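Clakimard dish handling: progress to the end of June
Last updated: Thursday

Work this period went into one question: whether a policy for the two-arm cell trains better when each demonstration is cut into short labeled steps (approach, grip, transfer, release) instead of being kept whole. We now have 2505 demonstrations of plates and bowls being moved with a yellow tub on the table. Anoma Samarakoon wrote the labeling guide. The first batch had to be relabeled, as annotators disagreed on where a grip begins once a finger touches the rim.

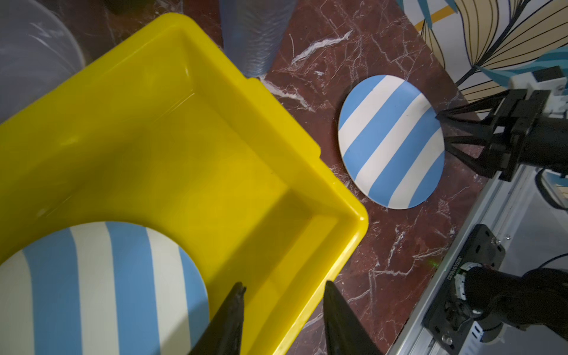
Arūnas Bite asked for the wrist views to be scored separately from the fixed view, on the grounds that contact with a thin rim is easier to judge up close. We agreed, and both scores will be in the next data release.

On held-out layouts, the policy trained on labeled steps completed 90 percent of transfers. The whole-demonstration policy was 18 points lower. Most remaining failures are at release. Bowls fail less often than plates. We have not yet tested layouts with more glassware, and the Kasham baseline still has to be rerun with the corrected labels.
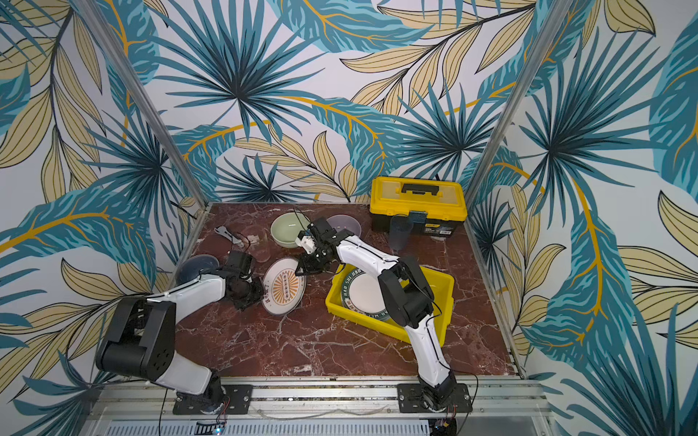 One reviewer at Lurkska wanted to know if the gain would hold with fewer demonstrations, and suggested we train on half the set before collecting any more. That run is queued.

Spending is within plan. We request no change to the budget, but would like to move the Rozīte comparison back 2 weeks so the relabeled data can be used for it.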